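Wekurton Two-Camera Home Security Kit Review

Posted 26/08/2019

There were two break-ins on our street last May, and in both cases the police asked the neighbors for video. Ours was useless. The old camera over the garage gave us a gray shape walking past a gray car. I bought the Wekurton kit a few weeks later to replace it, and I have been using it since.

The kit comes with two cameras, a base station, a power adapter, mounting screws and a pack of window stickers. Recordings are kept on a card inside the base station, so there is no monthly fee unless you want cloud storage. I did not sign up for that.

Setup

The base station has to be plugged into the router for the first start. After that it can run on wireless. Mine sits on a shelf in the kitchen, which is the middle of the house, and it reaches the garage camera without trouble. The back fence camera dropped out twice in the first week until I moved the base station away from the microwave.

Mounting took most of a morning. The brackets are solid metal, but the screws supplied are too short for brick and I had to buy longer ones. The app wants an email address and a phone number before it will do anything.

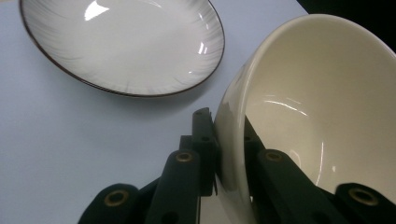 Picture quality

In daylight the video is good. I can read a license plate in my own driveway and most of one parked across the street. Faces are clear up to 16 feet or so, and past that you get clothing and build but not much else.

At night it switches to black and white. A person walking up the drive is easy to make out, but plates wash out when the headlights are on. If you need plates after dark, this is the wrong kit. I had a Tetberg camera on loan for a while and it did better at night, though it costs a lot more for a single unit.

Motion alerts

Out of the box the sensitivity is too high. I got alerts for moths, for the flag next door and for every car that turned around at the corner. You can draw zones in the app to block out the street, and that fixed most of it. Alerts reach my phone in a few seconds.

The base station holds 1000 clips and then starts writing over the oldest. That is plenty with the zones set, but not without them. There is no warning when it is getting full.

Saving video for the police

I tested this part before I needed it. You pick the clip, press export and get a standard video file with the date and time in the corner. The clock on mine was an hour off after a power cut, so check it now and then — a wrong time stamp can cause questions later. There is no way to export several clips in one go, and I would like to see that added.

Verdict

The Yazzie kit is cheaper but keeps everything online, and the Kolenell has no export button at all that I could find. For daytime coverage of a normal house, the Wekurton does the job. Buy longer screws and set your zones on the first day.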